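Forum Natus – Robotique amateur > Apprentissage par démonstration

Sujet : Pince à main ou télécommande pour une tâche avec tiroir ?

Zurine_bricole
Bonjour à tous. Le français n'est pas ma langue maternelle, alors je vous prie d'excuser les fautes. Je prépare une tâche pour mon bras : prendre une petite perle sur la table, la mettre dans un tiroir, fermer le tiroir. J'ai fait 11 démonstrations par télécommande samedi et je ne suis pas contente. Le mouvement est saccadé, et je perds beaucoup de temps à chercher la bonne hauteur. Je pense passer à la pince tenue à la main, avec la caméra fixée dessus. Est-ce que quelqu'un a comparé les deux pour des objets très petits ?

stuber_k
Bonjour Zurine. J'ai comparé, et pour les petits objets je préfère la pince à main. On sent le contact dans les doigts, avec la manette on ne sent rien. Avec la télécommande j'avais 500 démonstrations en plusieurs semaines, et beaucoup étaient à jeter.

Zurine_bricole
Merci. J'ai donc essayé la pince. Je mets une vue prise avant la saisie, dites-moi si le cadrage vous semble correct.
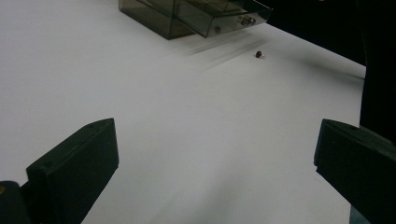

Vue de la caméra de la pince : la perle sous l'anneau du tiroir.

Ma question porte surtout sur la distance. Est-ce que je dois commencer plus près de la perle, ou garder toujours un départ assez loin ?

pelican661
Le cadrage me va, on a les deux doigts et la perle en même temps. Par contre le haut de la boîte sort de l'image. Si le modèle doit aussi trouver le tiroir, je commencerais plus en arrière. Et je ferais varier le départ à chaque fois.

stuber_k
Pas d'accord pour reculer. La perle est déjà minuscule à cette distance. Si tu recules encore, il restera trois pixels après la réduction de l'image. Chez moi le tiroir n'était jamais le problème.

pelican661
Chez toi le tiroir était opaque, il me semble. Une boîte fumée comme celle-ci, on voit des arêtes à travers les parois et cela peut tromper le modèle. Je maintiens : quelques départs en arrière, pas tous.

Zivia
Je me permets d'intervenir – vous parlez tous de la caméra, mais moi je regarderais d'abord la lumière. Il y a une zone grise sur le blanc, entre les doigts. Avec une perle foncée, ça passe. Avec une perle grise, je ne suis pas sûre. Et pour la suite, la pince à main n'est pas magique : il faut vérifier que le bras peut refaire le geste. Moi j'avais 1 000 démonstrations très jolies, et dans une partie le poignet tournait plus loin que mon bras ne le permet.

Zurine_bricole
Je n'avais pas pensé au poignet, merci Zivia. Comment tu as trié ?

Zivia
J'ai rejoué les trajectoires en simulation, à vide. Il m'en est resté 661. Depuis, je garde le coude contre le corps quand je filme et j'en perds moins.

stuber_k
Ça, je confirme. Et va lentement au moment de tirer l'anneau.

Zurine_bricole
D'accord. Je vais faire une série avec deux distances de départ et une lampe en plus à droite. Je reviens en septembre avec les résultats, si le bras veut bien.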